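The arms have opinions about bubble wrap
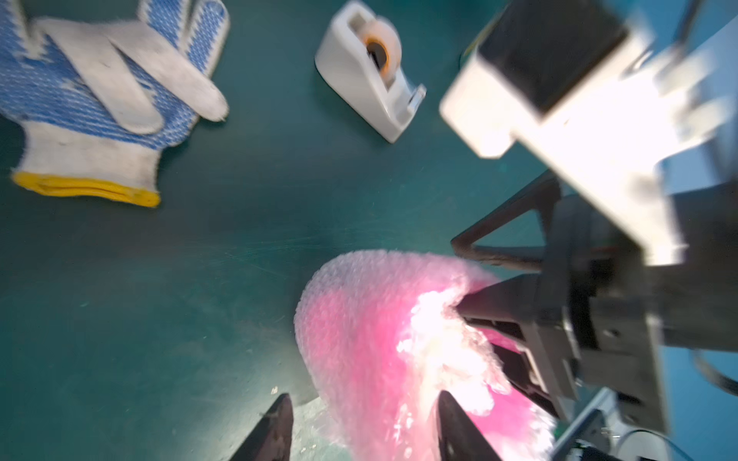 Packing bench, mid-squeeze. Pink bag, two grippers, one glove off duty.

I've worked at the returns and repacking end of Grilen for long enough to have my own tape dispenser, which at our place counts as a pension. In May we got the arms. The memo called it the Fakovby rollout and promised it would "free up colleagues for higher-value tasks." I asked Aishwarya Shetty, my shift lead, what the higher-value tasks were. She said she'd get back to me. She has since been freed up herself, mostly to attend meetings about the arms.

My job used to be packing. Now my job is standing near packing. I set out the bags, I press the green button, and I step in when an arm gets hold of a fold of plastic and can't decide what comes next. Bubble wrap is the hard one. Boxes they're good at, much better than I am by three in the afternoon. Give them something that squashes and changes colour every time the light moves and they go all thoughtful.

Hannelore Plattner on the next bench has packed for 25 years and can do a bag by feel while arguing about hockey. They asked her to show the arms how it's done, so for 3 weeks she did the same bag up to 40 times a shift, slowly, while a fellow from head office wrote down what her thumbs were doing. She told him she'd no idea what her thumbs were doing. He wrote that down too.

Some of it's better, I'll admit. My wrists don't ache on the drive home. The big awkward orders don't land on whoever's newest any more. But we used to have four people along that wall and a radio, and now there are two of us and a fan noise. Theo and Marg went over to Choo Street, which is a nicer building with worse parking. You can't have much of a chat across a safety line, and Hannelore has had to take up texting.

The break got moved as well. It's 20 minutes, same as always, only now it falls when the arms need recalibrating, so we eat when they're ready.

I still bring my gloves in, the dotted ones with the yellow cuffs. I've been told I won't need them by winter. I bought another pair at lunch.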